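Ticket 304: Followers-only album is visible to people who are not logged in
Product: Flurkley (web and phone app)
Opened by: Capucine Renaud
Handled by: Fabrice Lemaire
Status: Closed

First message from Capucine Renaud, 8th June

Hello. I manage a page on Flurkley for our small workshop group in Prarnbridge. The page has 116 followers and four albums. Three albums are public. The album "Bench days" is set to Followers only since the beginning.

Yesterday my aunt Colette, who has no account, sent me a link and asked why she can see the pictures of this album. I opened the link in a private window and I could see them also. I checked the setting again and it still says Followers only. Can you please tell me if this is an error on my side?

Reply from Fabrice Lemaire

Hello Capucine, thank you for writing. I need some more details before I can look for the cause.

1. Does the private window show the whole album, or only some pictures?
2. Did somebody change the name of the album, or move pictures into it from another one?
3. Please send me one picture that is visible without login, and tell me its caption.

Reply from Capucine Renaud

I made the test again in two browsers, and the result was the same.

1. Only some pictures. The album has 200 pictures and I see seven of them without login. For the others I get the gray page with the lock.
2. The name was never changed. But Maëlys Rey, who is the second manager of the page, moved pictures into it from the public album "Open door". She did this on the phone app. I asked her and she is sure that she used Move and not Copy.
3. I attach one of the seven. The caption is "Maple board, yellow heart and green cube".
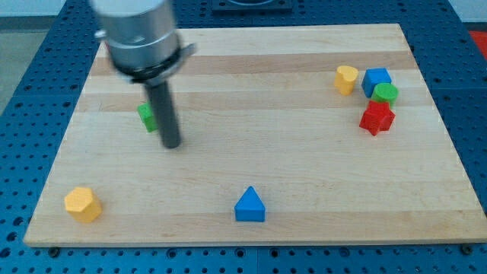
Notes from the check (Fabrice Lemaire)

The picture page has two visibility values, one from the album and one from the picture itself. Normally the picture has no value of its own and takes the one of the album. For the attached picture I found its own value, Public. The six other pictures have the same. All seven came from "Open door".

I tried to repeat the problem with a test page:

Move on the web, public to Followers only: the picture becomes Followers only. Correct.
Move on the phone app, same albums: the picture stays Public. Not correct.
Move on the phone app, Followers only to public: the picture becomes Public. Correct.
Upload directly into the Followers only album: correct on both.

So the fault is in the phone app. I passed it to Inès Rolland in the app team with the results of the test.

Reply from Fabrice Lemaire

Capucine, the setting of your album is right and you made no error. Please do these steps on the web, not on the phone:

1. Open the album and choose Edit, then Select pictures.
2. Mark the seven pictures.
3. Choose Visibility, then Same as album. Do not choose Followers only here, or the pictures will keep their own value if you change the album later.
4. Save, and open the old link in a private window. You should see the lock.

If you still see the picture, empty the browser cache and try one more time. Search engines can also keep a small preview for some days. We can't remove this from our side, but I can send you the address of the form for it.

Reply from Capucine Renaud

I did the steps. Six pictures show the lock now. The one that I attached was still open in the first browser, but after I emptied the cache it is locked too. My aunt tried her link again — she gets the gray page.

Please send me the form for the preview. And is it safe for Maëlys to use Move on the phone?

Reply from Fabrice Lemaire

The form is in a separate mail. For Move, please wait for the next version of the app, Inès will write it in the release notes. Until then use the web, or upload the picture again into the right album. I close the ticket, but you can open it again by answering to this message.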